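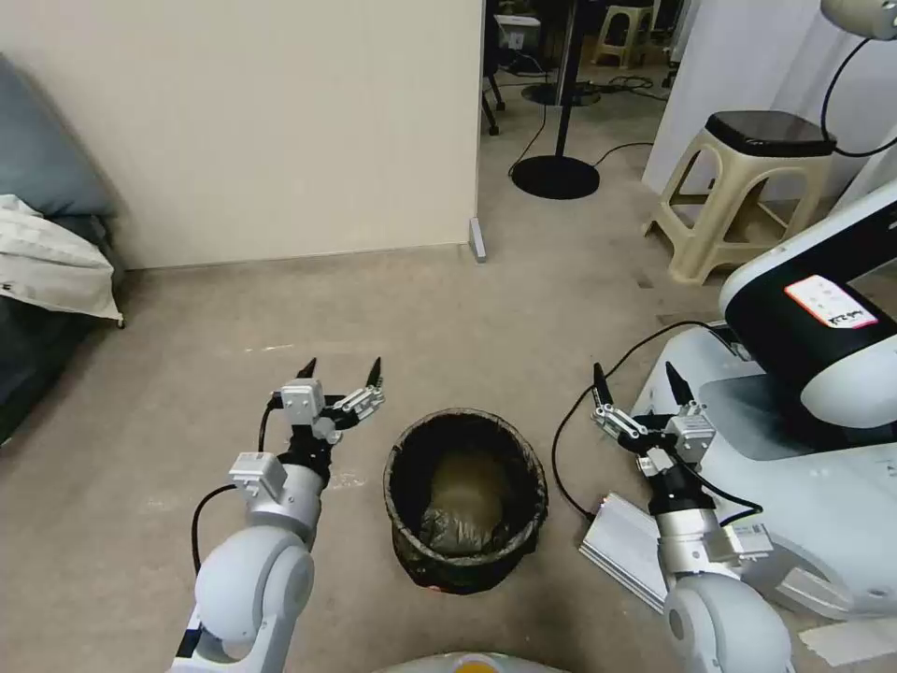
About Gaete Office Care

Gaete Office Care empties, lines and cleans wastebaskets in offices, studios, workshops and shared work areas. We also vacuum carpet, wipe down seating and tables, and carry the day's bags to the dumpster. Small trash is the center of the business and always has been. Most of our crews started on a bin route, and new hires still spend their first month on one.

We have been in business for 18 years. The company began with a single contract for the upstairs offices at Vandeck, a building supply dealer whose janitorial service handled the showroom and skipped the desks. The staff had been taking their own trash down two flights of stairs. We took over the wastebaskets, then the carpets, and after that the break room. Vandeck is still a customer.

Today we look after 438 rooms on regular routes. Some are private offices with one chair and one bin. Others are open floors, waiting areas with sofas, or project rooms where furniture and equipment get moved from week to week. We keep a sheet for each room with the number of bins, the liner size, where each bin belongs and anything the customer wants left alone.

What a regular visit covers

Every bin is checked on every visit. If there is anything wet or any food in it, the bag comes out and a new one goes in. If it holds only a little dry paper, we leave the bag until the next visit, unless the customer has asked for a daily change. Many do ask, and we price that separately.

A new liner is opened all the way to the bottom and folded over the rim. On mesh bins we use a dark bag one size up so the fold holds when something heavy is dropped in. We do not knot the liner at the side or leave a stack of spares underneath it. Spares stay on the cart.

Bins are wiped inside and out once a month. Mesh bodies take longer than solid ones and are brushed first. A bin that is cracked, bent or past cleaning gets noted on the room sheet, and the customer decides whether to replace it. We keep small round bins in stock and sell them at what we pay for them.

Carpet is vacuumed after the bins are done. We pick up scraps of tape and paper by hand first because tape wraps around the brush roll. Cords on the floor are worked around. We don't unplug, coil or move them, and we don't lift equipment or metal cases to clean underneath. If you would like the floor under something done, move it before we arrive or tell the office and we will plan it with you.

Stools and chairs go back where they were. Cushions, pillows and folded cloths on a sofa are lifted, the seat is vacuumed, and they are put back folded.

What we don't take

Please keep batteries, paint, solvents, broken glass and sharp blades out of the small bins. Our crews carry the bags by hand. We can leave a lidded container for glass or blades and collect it on request. Batteries need to go to a drop-off site, and the office can give you the address of the nearest one.

Anything on the floor beside a bin stays on the floor. We only throw away what is inside the bin or clearly marked as trash. The rule goes back to our second year, when a box of fabric samples at Trolosport went out with the bags and had to be fetched back from the dumpster. We put TRASH labels on the cart for customers to use, and any crew member will leave you a few.

Where we work

We serve the downtown blocks, the river side and the business park off the east road. Our smallest customer has one room. Our largest is Wolesis, with two floors of offices and a row of carpeted project rooms divided by partitions. On a busy night we change up to 900 liners across all routes.

Crews work in pairs and keep the same route for as long as they can, so the people who come to your building will know the rooms. Everyone is on our own payroll. Uniforms, gloves, carts and vacuums are supplied by us, and liners are included in the price.

Schedules and pricing

Visits run from once a week to 5 times a week, in the evening or early morning. Price depends on the number of bins, the floor area and how often we come. There is no setup charge. We walk through the space with you, fill in the room sheets and send a written quote. Either side can end the service with a month's notice.

Rates are reviewed each June. Customers get the new figure in writing before it takes effect.

Contacting us

The office is open on weekday mornings. If a bin was missed or something was put back in the wrong place, call or use the form on the contact page and include the room number from the sheet on the inside of your supply closet door. The crew gets the message before its next visit.

Page last updated December 6, 2023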